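Jihad Ghanem
@jihadghanem
25 May 2022

1/ Bedroom is close to done, so a thread on what went in and what I'd change. It's a small room and I did most of it on weekday evenings after work.

2/ The plan was light wood, white bedding, gray floor. I also wanted to be able to get a broom under everything. Bed isn't made in these. 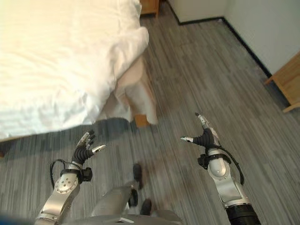
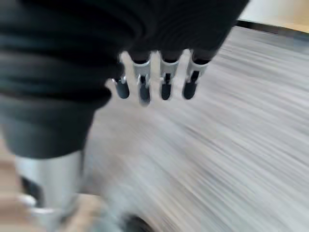
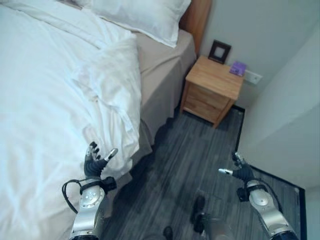 3/ Floor first. The planks are from Bitar, gray with streaks running through them. I went back and forth between these and a plain gray for most of a month. The streaks won on price. They also hide dust pretty well, so I sweep less than I should.

4/ Running them around the wall corner meant a lot more cutting. If you do this, buy extra. I bought 2 extra packs and finished with a few short pieces left over, all of them under the sink now.

5/ Baseboard is thin and black. White was the obvious choice and I had already painted one length of it. Put it against the gray and couldn't see where the wall stopped. Repainted it the same night.

6/ Bed is the Menska. Assembly was fine up to the slats, then it wasn't. Kohei Murakami came over and we had it together in one evening. One bolt needed a longer Allen key than the one in the bag. He had one in his car.

7/ The wood matches the nightstand better than I expected, considering they came from different stores. The headboard is more orange. You notice it in the morning and then not much for the rest of the day.

8/ Nightstand is the Prirberg. Two drawers, short legs. Top drawer is chargers and glasses, bottom drawer is whatever I don't want to deal with. The gap under it is too low for my vacuum, so my broom rule failed right there.

9/ Measure where your outlet is before you buy a nightstand. Mine clears the top by enough to plug in a lamp without pulling everything out. That was luck. I had only measured the width.

10/ The frame on the nightstand still needs a proper photo in it. The purple box is staying where it is.

11/ Bedding: the duvet is Adby, the white one. Warm enough for winter, probably too warm by August. It creases as soon as you look at it. I don't iron bedding and I'm not going to start.

12/ The fitted sheet is beige because the white was out of stock in my size. I meant to swap it. After a few weeks I like it more than I would have liked white, and it doesn't show as much.

13/ Laundry is the weak spot in this room. Anything black shows up right away with that much white around. I've tried a chair (became a pile) and hooks (became a pile on a wall). Next try is a lidded basket by the door.

14/ Cost, because people ask. I set aside 2,000 for the whole room and went over by 300. Nearly all of that was the floor, mostly blades and the extra packs.

15/ Still to do: curtains, a lamp, felt pads under the bed legs. The pads should have gone on before the bed was loaded with everything. Lifting one corner at a time this weekend.

16/ A couple of people asked about cleaning the floor. Damp mop, no soap. I used soap the first time and it left a film that took 8 buckets of plain water to get off.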